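Grastum Burial Register: Guide for Readers and Transcribers

Section 2. Searching and correcting entries

The Stockdale ground holds 556 recorded burials. The names come from the parish book, the Furkel estate papers and the surviving stones, and the three do not always agree. Read this section before you send in a correction.

2.1 Finding a person

1. Open the register and choose Search by name.
2. Type the surname only. Leave the first name blank on your first try.
3. Tick Include variant spellings. Clerks wrote what they heard, and one family can appear under several forms.
4. If there are no results, choose Search by plot and enter the row number. Rows run from 1 to 22, starting at the lane gate.
5. Select the entry to see the full record.

Note: Many enslaved and indentured people were entered under a first name alone, or under the name of a household. To find them, use Search by household and work through the list by year. 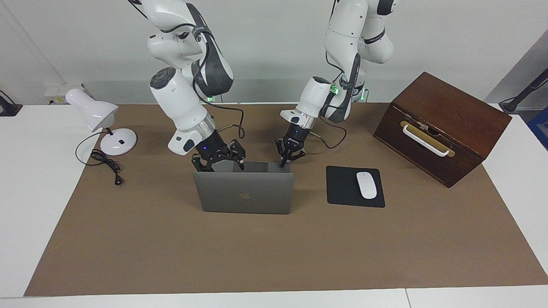

2.2 Reading the record

Each record has 19 fields. Fields left empty in the source are shown as a dash. A dash means the clerk wrote nothing. A question mark means there is writing but we could not read it.

Words in square brackets were added by us. Everything else is copied as it stands, including terms that are offensive today. Please do not tidy the spelling.

2.3 Sending a correction

1. Open the record and press Suggest a change.
2. Choose the field from the list. Use one form for each field.
3. Type the new reading and give your source, with a page number if there is one.
4. Press Send. You will be given a reference beginning with TAN, for the Tanance index.

Corrections are checked by 2 readers. Those received after February go into the next yearly update.

Caution: Do not enter details of living relatives. The notes box is public as soon as the change is accepted.

Caution: The form does not save drafts. If you leave the page before pressing Send, your text is lost.

For plots with no marker, see Section 3.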